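Hiltidton Community Garden and Orchard Group
Minutes of the April meeting

Started at 7.00 pm in the upstairs room. A good turnout, with several new faces, and welcome to all of them! Apologies had come in from two plot holders and from the bee people, who were busy with a swarm over at Flormont.

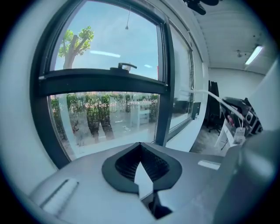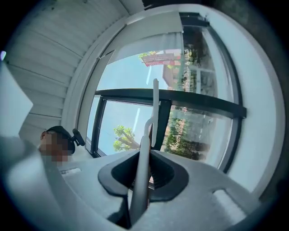 By the window, April meeting

1. Minutes of the last meeting

Agreed as correct, with one change. The pear by the lower gate should have been down as a Conference and was written up as a Comice. The label on the tree has been put right too.

2. Matters arising

The water butt behind the shed now has a lid and a proper tap. The old tap has been kept in the shed in case anyone wants it.

The gap in the hedge on the Flormont side is still open. Hawthorn whips went in during the winter and nearly all of them are in leaf, so it should look after itself in a couple of years. Until then the hurdle stays up, and please put it back if you move it.

Still no answer from the council about the dropped kerb. The secretary will write again.

3. Orchard report

Wonderful news from the orchard. The blossom is the best we have had since the trees went in, and the plums came through the frosty week with hardly any damage. The meeting heard that all 16 of the trees grafted last spring have taken, which got a round of applause. Two of these are from the old apple at Ametepe Farm, the one with the split trunk that everybody thought was finished, and they are growing faster than any of the others.

There was a long and very happy discussion about what the Ametepe apple is. It has been sent off for naming before and came back as unknown. It cooks to a froth, keeps until February and is too sharp to eat raw before Christmas (one member disagrees and eats them in October). Agreed to send leaves for testing this summer and pay for it out of the cider money.

Mowing between the rows will wait until the cowslips have set seed. Paths to be cut as usual.

4. Plots

There are 70 plots, all taken, and the waiting list is moving again after two half plots were given up. The new holders have started digging already. Plot rents stay the same this year.

A member asked if the bottom corner, where it floods, could become a shared bed for things that like wet feet. Everyone loved this. Suggestions from the floor were watercress, mint in sunken tubs, rhubarb (doubtful), willow for baskets, and a small pond. Agreed to try willow and mint first and to look at the pond in the autumn. Offers of mint cuttings were so many that we will have to turn some down.

Slugs were discussed. No conclusion.

5. Seed swap

Our best yet. We took in 200 packets and went home with only a handful left over, mostly parsnip. The climbing beans were gone before the tea was poured, and a lot of people asked for the purple-podded pea again, so would anyone growing it please save plenty. The home-made envelopes with sowing notes on the back were a great idea and we should all do it next time - even a few words about how tall it gets is a help.

Next year's swap needs more tables and a separate corner for tubers. Last time the potatoes ended up in with the flower seed.

6. Ginska cider press

The Ginska press has been stripped down, cleaned and oiled, and is back together with no bits left over. The new pressing cloths are a bit small but will do. Members may borrow the press from September, in order of asking, and the book will be hung on the shed door in August. It must come back washed.

It was suggested that we hold one big pressing day with Flormont, who have more apples than they can use and no press. Warmly agreed. The secretary to write to them and offer a choice of dates.

7. Any other business

The green wheelbarrow has a flat tyre again. A solid tyre to be bought.

Somebody has left a very good pair of secateurs in the compost bay. They are in the shed tin.

Could whoever is feeding the robin please use the dish and leave the potting bench clear.

8. Next meeting

May, same room, 7.00 pm, followed by a walk round the orchard if it is dry. Bring a mug.

The meeting closed at 8.40 pm.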